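Teaching a robot to fold, one shirt at a time

The operator at Alar's workshop in Bronau starts her shift at 7 in the morning, before the rest of the building gets loud. Her job is to fold laundry without touching it. She holds a pair of hand controls, and two robot arms on the other side of the room copy what her hands do.

"People ask if I program it," she said. "I don't write any code. I fold shirts all day, and the computer keeps a record of how I did it."

She came to Alar in May from Niltosico, a commercial laundry across town, where she worked on the finishing line. The company wanted someone who already knew cloth. Its first operators were engineers, and she said their recordings were slow and full of second tries.

"They could drive the arms better than me. But they would pick up a sleeve in the wrong place and then have to fix it. If you fix it every time, the robot learns that fixing it is part of the job."

Each recording is called a run. It begins when the arms leave their rest position and ends when the garment is folded and let go. The set she is working on now had 3306 runs in it when we spoke. A good run goes in. A run with a dropped corner gets a note, and someone decides later whether to keep it.
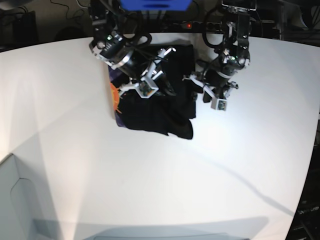 Two arms at work on a piece of black fabric, with a purple and orange print showing at its left side.

Dark clothes are the ones she likes least. She works partly from the camera view, and on a black shirt she has trouble telling a fold from a shadow.

"With a white towel I can see the edge. With black I go by the shape of the whole thing, and I go slower. I'll pinch it, lift a little, and see what comes up with it. Sometimes you get two layers when you wanted one."

The other hard part is that she can't feel the cloth. The controls she uses, a set made by Stöckli, give no push back when the grippers close. In her first weeks she squeezed too hard and pulled shirts out of shape. Now she watches how the wrinkles move near the fingertips and uses that to judge how tight the grip is.

I asked whether she ever moves the arms by hand instead. She said yes, for short things such as a new starting pose. With the motors set loose, she takes hold of an arm and walks it to where it should be. For a full fold she wants the controls, which let her use both arms at once and keep her own hands out of the camera's view.

She does 20 runs and then takes a break. Her shoulders get sore before her hands do, and she can tell from the recordings when she has gone too long.

"I get lazy on the left side. Then the robot gets lazy on the left side too."

After training, the robot tries the job alone while she watches with a stop button. On the last round of tests it finished towels well and had trouble with long sleeves. It also paused before the second fold, with both grippers held over the cloth. She recognized the pause as her own.

"I stop there to look. I've been doing that for years, at the laundry too. So now I'm trying to look sooner and keep moving."

The next batch will be children's clothes, in 3 sizes. She has asked for some of them to go into the basket inside out, the way they came in at the laundry.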